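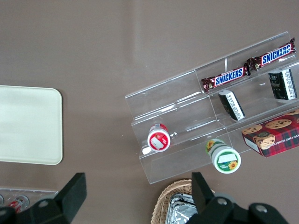 Snickers bars and shortbread on the practice stand, seen from the arm's wrist camera.

Robotics club opens snack counter build to new members

8/30/18

The Zesdale robotics club is back at work on its snack counter project and has room for new members this term. No experience is needed. Students who joined in January with no background in programming are now writing most of the pick routines.

The job is simple to describe. A customer asks for an item, and the arm takes it from a clear tiered stand and puts it on the tray. Candy bars, small boxes and round containers lying on their sides all have to be handled by the same two-finger gripper, with no change of parts between items.

The clear stand is the hard part. The camera software the club used last term, a student program called Elell, often read the edges of the acrylic as part of the product and sent the fingers to the wrong place. Over the summer a small group collected nearly 3,000 pictures from the wrist camera and labeled them by hand. In the last full test before the break, the arm made 74 good picks. Most of the misses were on the upper tier, where the fingers have to reach over the shelf in front.

Round containers are the other problem. They roll if one finger touches before the other. The group is trying a slower close and a softer pad, and will keep whichever works better. Wrappers have been easier than expected, although the shine on the ends still confuses the camera under the overhead lights.

The club will enter the counter in the Gedlow student automation meet in January. Teams get 30 minutes to set up and 30 minutes to serve. Judges choose the order of items, and a dropped item counts against the team – even if the arm picks it up again.

The Mikuš workshop has agreed to let the club keep its table set up between meetings. Please do not move the stand or the tray, as their positions are measured.

Members who want to work on the gripper should sign up on the sheet by the workshop door. The software group still needs people for labeling.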